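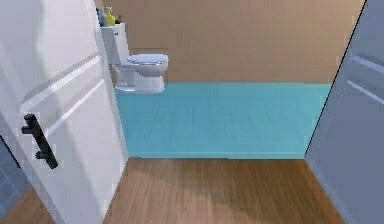 4.3 Setting Up the Doorway Traversal Task

This section covers loading a home scene in Condisden, placing the Murnosa mobile base at a doorway, and running the first traversal. Complete section 4.2 (license and simulator install) before you start.

Required: Condisden with the Pruvost home scene pack, a Murnosa base profile, and 2 GB of free disk space for logs.

Loading the scene

1. Open Condisden and select Scenes > Pruvost > Bathroom Door.
2. Wait for the status line to read READY. The first load compiles the collision meshes and can take several minutes.
3. Open the Viewer tab and select Base Camera. The toilet and the bottles on its tank should be visible through the open doorway.
4. If the doorway does not come into view, select Reset Pose and repeat step 3.

Note: The wood floor and the blue bathroom floor are separate surfaces with separate friction values. Edit them under Materials, one entry per surface. Changes take effect at the next reset.

Setting the start pose

5. In the Base panel, set the standoff to 300 mm from the threshold.
6. Set the heading so that the center line of the base passes through the opening. The open door must stay outside the sweep outline drawn in the Viewer.
7. Set side clearance to 200 mm. Lower values are accepted, but the planner will log a warning on every cycle.
8. Click Lock Pose.

CAUTION: The black bar handle stands off from the face of the white door and has its own collision mesh. Do not turn off Handle Collision to clear a planning fault. A path planned with it off must not be sent to hardware.

Running the task

9. Select Task > Traverse and set Episodes to 12.
10. Leave Door State on Fixed Open. Random door angles are covered in section 4.5.
11. Click Run. Each episode ends when the rear of the base clears the threshold, or at timeout.
12. Open the log in Groto and check the Contact column. Any entry marked DOOR or HANDLE counts as a failed episode.

Note: Contacts with objects on the toilet tank are logged as PROP and do not end the episode. To score them, turn on Strict Props before step 11.

If every episode fails at the same point, check the heading first, then the base width in the Murnosa profile. Profiles exported from older versions store the width without bumpers - add the bumper depth by hand and save under a new name.

Scene file maintainer: Benedek Boros. Report mesh errors through the Condisden support form and attach the Groto log.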